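Covside bench notebook, small desk
3rd December

Started on the cubby desk after the floor was swept. It has been the drop spot for everything small since August and I could not find the jump rings I needed for the Trundley repair, so the repair waits and the desk gets done first.

Plan was to empty the whole cubby onto the big bench and put back only what belongs. Dropped that idea after ten minutes. The big bench has the Bavach order on it, part polished, and I don't want anyone's key rings getting into that tray. So the desk gets sorted where it stands, using the clear plastic box as the holding place. Rule for the box: if I pick something up and can't say within a few seconds where it lives, it goes in the box and I move on. Lid off while I work.

Order of work:
Loose metal first (pins, screws, single rings).
Cord and thread.
Containers and anything that has lost its other half.
Paper last. Paper always turns into reading.

Loose metal took longest. The single screws I tried against the drawer hardware and the two lamp bases. One belongs to the small lamp and is back in it. Another fits nothing here. The bent jump rings went to scrap, the good ones into the tin marked 264, which was the old size code for those and has nothing to do with how many are in it. I should relabel it. Wrote that down last time too.

The gold pin was the one find. I think it came off the back of a brooch that went out in late summer with a replacement pin, in which case it is spare and can be kept for parts. If it belongs to something still here, it matters. It stays in the box until the job cards have been checked.

Pink braided cord: coiled it by hand, end tucked under. Did not cut it. There is enough to be useful and the color matches nothing on order, so it can be used for hang tests and tying tags. The way to coil it is flat and loose. Wound tight around a finger it keeps the kink and then will not lie straight.

Round white lid: no container found for it. Tried the two jars from the window side and neither takes it. It has a little mark drawn on top, so it was the lid of something in particular and whoever drew the mark knows what. Asking before it gets thrown out.

The rings and beads by the small pink-and-white box I left in a group. They are mostly customer bits and display bits mixed together and I can't tell one from the other without the cards. Same goes for anything on a key ring. The thin chain with the tassel stays hanging. It knots the moment it is laid down and the last time it took me most of an hour with two needles to get it open.
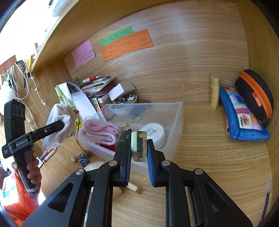 Nazareno Grasso wrote in the margin that the box method is fine for a day but that the box from August was also supposed to be for a day, and it was still under the bench in November with a note on it. He would rather see everything undecided put into paper envelopes, each with a question written on the front, so that a person passing with a spare minute can answer one and close it. He also says the lid could be from the pumice jar, which went over to Yuen with the other finishing supplies, and that someone should ask before hunting any further here.

Fair point on the envelopes. I have used them for stones and never for hardware, mainly from habit. Will try it with what is left in the box tonight. Questions so far:

Lid with drawn mark. Pumice jar? Ask Yuen.
Gold pin. Spare from the brooch, or off something still in?
Screw that fits nothing. Check against the old display stand before it goes to scrap.
Pink cord. Anyone object to it becoming tag cord?
Red thing. Goes to whoever claims it by the end of the week, after that it goes in the general drawer.

Paper. The stack of books and cards stays where it is at the back. I would like it lower, but the books get used at this desk and if they are moved to the shelf they will only come back one at a time and end up on top of the tools. The curled sheet draped over it needs flattening under something heavy overnight before anyone tries to write on it. I tried rolling it the other way once on a similar sheet and it cracked along the fold.

Sticky notes on the back wall: left up, the green, the orange and the pink. I have not gone through them against the job book. The orange overlaps the green, and I would prefer they were side by side so both can be read from the stool. Not moving them until I know whose they are. If they are finished with, initial them and take them down yourself. I don't want to throw out somebody's measurements.

The cloth drawstring bag is useful where it is. Soft things can go in it, polishing cloths mainly, and the cord too once it has an owner. Nothing with a point or a sharp edge goes in. A pin through the cloth scratches whatever is stored next to it and you find out a month later.

Wiped the desk top with a barely damp cloth along the grain, then dry. There is a dull patch toward the front where something was spilled in the fall. Went over a corner of it with 400 paper, very light, just to see. It came up a bit but the color went paler than the rest, so I stopped. Needs oil and I have none open. Leave it alone for now.

Job 1565 (the Trundley piece): found enough jump rings of the right size in the good ones sorted today. Set aside in a dish on the big bench, covered. Solder tomorrow if the small torch is free. The clasp spring is still weak and I have not decided between replacing it and re-bending it. Re-bending will hold for a while but it comes back to us when it goes.

Left to do on the desk:
Envelopes, as above.
Job cards against the rings and beads. Two people would be quicker, one reading and one looking.
New label on the 264 tin.
Find out what is in the green bottle and write it on the bottle. I did not open it.
Cut a strip of felt for the front edge so small parts stop rolling off onto the floor. Scrap felt is in the drawer under the vise, the thicker gray piece will do.

Stopped at half past five. Box is on the desk with its lid beside it. Please don't add to it.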